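Sorting the kitchen stuff before the move, a thread. We're at 16 boxes and I haven't even looked in the big cupboard yet!
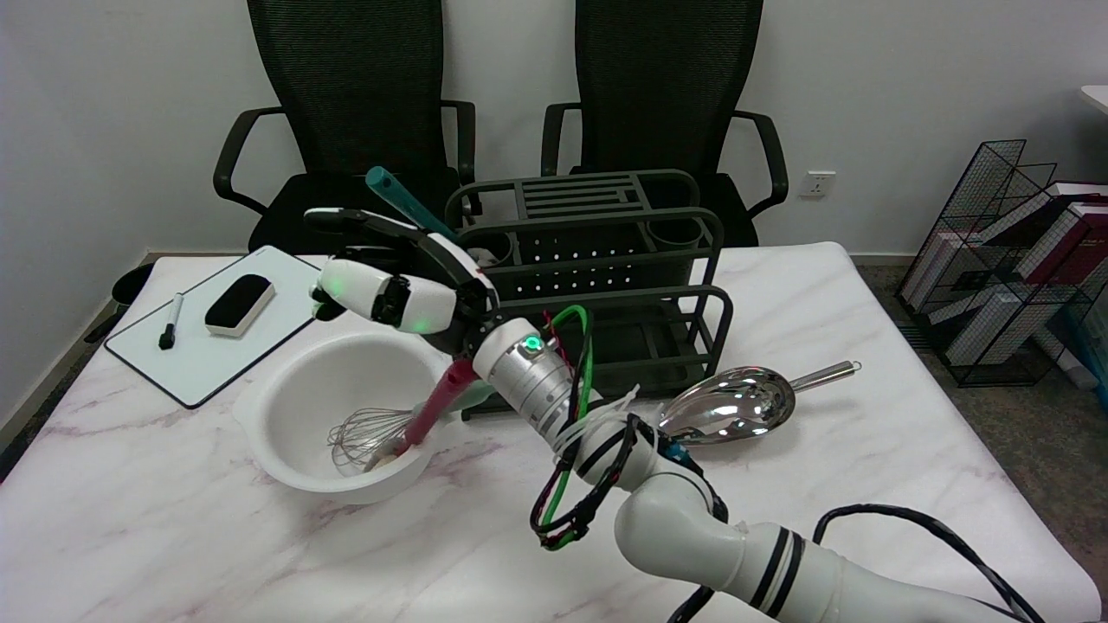 Whisk in the bowl, rack waiting its turn, big scoop off to the right.

The green rack is coming with us, no arguments. I got it from Dutau in October three flats ago and it's outlived two kettles (and a toaster, RIP).

White bowl stays too. I do like a bowl with a bit of a lip for pouring, pancakes every weekend in this house.

Still undecided about the scoop. It's lovely and shiny but when do I ever serve that many people??

The little whiteboard is going on the new fridge. Shopping list on the left, moans on the right.

Next up is the drawer with almost 497 takeaway lids in it. Tea first though. If anyone wants a box of mugs, shout!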